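Zavodik Bench Cell, ex-demonstration

Used automation > Arms and cells > Small payload

Ref. 793
Condition: used, working, cosmetic wear
Price: on application
Collection from our unit or pallet delivery, mainland UK

What you are buying

A bench-mounted picking cell put together by Zavodik for bin work: one arm, one metal gripper with narrow fingers, a handheld control pendant, and the cabling to join them up. It came to us from a training workshop that had bought it to sort and tidy small parts and had gone back to doing that by hand. We have had it powered up since July.

We sell a lot of second-hand kit and we would sooner sell it once. So this page is longer than most of ours, and a good part of it is about what the cell won't do. If you already know what you want an arm for, skip to the list of what's included.

Can it do the job?

People ring us with a chore in mind. They want something to empty the parts washer, fold the dust sheets, clear the bench at the end of a shift, or load the dishwasher in the staff kitchen (we get that one more than you'd think). The makers' films have all of these in them. The films are usually speeded up, and they stop when the good part is over.

Our view, after years of buying these things back from disappointed owners, is that an arm like this one is a decent worker if you give it the same thing in the same place every time. Give it a heap and it slows right down. Parts lean on each other, lie across each other, slide when touched. A school leaver sees which one to lift first and has lifted it before you've finished explaining. The machine has to be told, or trained, or watched, and watching is a wage.

Household chores are further off again. A kitchen drawer is different every evening. We have been told that a general-purpose home machine is nearly ready at every trade show we have been to, and we have yet to be offered one at a price that a cleaner wouldn't laugh at. Hà in our workshop keeps the brochures in a box file. Some of the firms in it have gone.

None of this makes the cell a bad buy. It makes it a bad buy for the wrong person.

Jobs we think it suits

Moving parts of one size from a fixed tray to a fixed stand.
Feeding a press or a marking machine where the stop is set by hand at the start of the day.
Teaching. It is a good thing to learn on and its faults are the instructive kind.
Research and trial work on mixed or jumbled picking, where a failed pick costs you nothing but time.

Jobs we would talk you out of

Anything soft: cloth, bags, netting, gloves.
Anything with food on it.
Anything where a person is expected to reach in while it moves. There is no guarding in this sale and you will need your own, properly assessed.
Any task you have described to yourself as "just" something. "Just clear the bench" is six or seven different tasks.

Speed

We don't publish a cycle time for used cells. The figure in the original Zavodik leaflet was taken with parts laid out in rows, and customers who have relied on it have been cross with us afterwards. Bring a bucket of your own parts and time it yourself. We would ask you to count the misses as well, and to count the minutes somebody spends putting things straight between runs. Those minutes are where most of the saving goes.

Our own test piece is a handful of plain rectangular blocks in two lengths, tipped into an open metal bin. It is about as kind a test as we can think of. There is nothing floppy, nothing see-through and nothing with a handle. It still sorts the sensible set-ups from the hopeless ones within a morning, mostly on the blocks that end up touching.

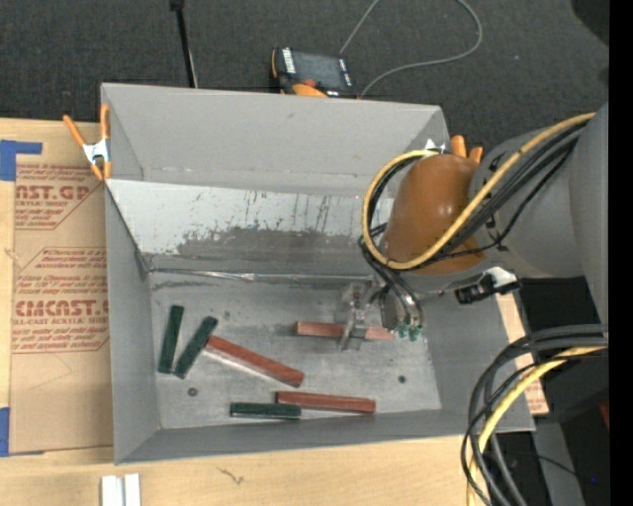 Magnus Hepburn wrote to us after reading an earlier version of this page and said we were being unfair. He has run an older Gultula arm on a similar job for three winters and says it has paid for itself, chiefly by working through the night when he would not have staffed the bench at all. Slow doesn't matter at two in the morning, in his opinion, and a block left behind is still there at breakfast. He also pointed out that we never apply the same test to people, who drop things too.

We take the point about nights. If your work can wait and nobody is standing over it, the sums look a good deal better. We would still like to know what he pays for call-outs.

Included

Arm with gripper fitted
Handheld pendant and its lead
Power and signal cables
Printed manual, second edition, some pencil notes
One box of spare fixings, mixed

Not included

Bench, bin, blocks, clamps
Guarding, light curtains, emergency stop stations
Camera or vision software. The previous owner used a Bistodent package whose licence can't be passed on. You will have to buy your own or do without, and doing without means fixed positions only.

Wear and repairs

Scuffs and scratches as you would expect on a machine that has spent its life reaching into metal containers. We have changed one hose and tightened the joint covers. The gripper closes square. There is a little play in the last joint which we can feel by hand and have not been able to measure on a pick.

Viewing

Tuesday mornings, from 9.30, by appointment. We will run it for you on our blocks or your parts, and you may work the pendant yourself once you've been shown the stop. Allow two hours. Please don't send somebody who hasn't seen the job it is meant for.

Warranty and returns

Thirteen weeks on moving parts, return to our unit. We don't refund because the task was harder than hoped, and we will ask you to sign a line saying so. If you want to try before committing, hire is available by the week with the first week's fee taken off the purchase price.

Also in this section

Ref. 1003, Gultula pedestal arm, no gripper, needs a new pendant screen
Parts trays, steel, sold in threes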